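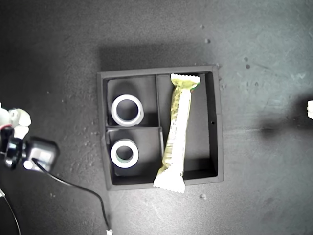
Wanted: a part-time studio helper for a very small bookbinding shop

Posted Jan 9, 2020

Hi! I'm Ornella Amato and I run Morelli, a bookbinding and paper repair shop up one flight of stairs above a shoe store. I took it over from my teacher, Annunziata Galli, who still comes in when she feels like it and tells me my glue is too thick (it usually is). There are three of us at the benches now, counting me, and we need one more pair of hands.

December just about flattened us. We took on a big order of guest books for a hotel, plus the usual family Bibles and cookbooks that people want fixed in time for the holidays, and I ended up answering emails at midnight with paste in my hair. I don't want to do that again! So I'm hiring now, while it's calm enough to teach somebody properly.

What you'd be doing

A bit of everything, to be fair. You'd fold and press sections, cut boards and cloth to size, punch sewing holes, wrap finished books and get them to the post office before it closes. You'd answer the phone. You'd talk to people who walk in with a shopping bag full of loose pages, and some of them will tell you the whole story of their grandmother's recipes before they get around to asking the price. Please be nice to them, I love those people.

After the first couple of months I'd start you on sewing, and if you like it and your thread tension comes along, then covers. Jomar Dizon does our box making and would be happy to show you that too. He started here knowing nothing and now he's better at corners than I am.

What I'm looking for

You don't need any binding experience. You do need to be careful with a knife, able to stand for a good part of the day, and okay with lifting boxes of paper that weigh up to 50 pounds. Decent handwriting is a real plus, we still write out our job tickets. If you've sewn clothes, framed pictures, decorated cakes or anything else where a small slip shows, tell me about it. I'd much sooner read about that than see a long resume.

One thing to know: there's no elevator. The stairs are steep and the paper deliveries get left at the bottom.

Hours and pay

It's 20 hours a week to begin with, spread over four mornings, and we can talk about which ones. Pay is by the hour, I'll go over the number with you on our first call so you're not wasting a trip. You get paid time off, and you can use the presses for your own projects after hours once you've been shown how. There's also a 100 dollar allowance every year for your own tools. Most people blow it on a good bone folder and a fancy awl.

How to apply

Write me a short email, a page at most, and put "Studio helper" in the subject line. Tell me what you make or fix, which mornings work for you, and when you could start. No cover letter in the formal sense, please, just talk to me. Photos of things you've made are welcome but keep it to 2 or so, our inbox is ancient and chokes on big files.

If it sounds like a fit I'll call you, and then you'd come in for a paid trial morning. We'll make a small notebook together and you keep it. Nazma Wanigasekara looks after the email when I'm at the bench, so don't be surprised if the reply comes from her.

I'll keep this ad up until we find the right person, and I answer everybody, even if it takes me a week or so.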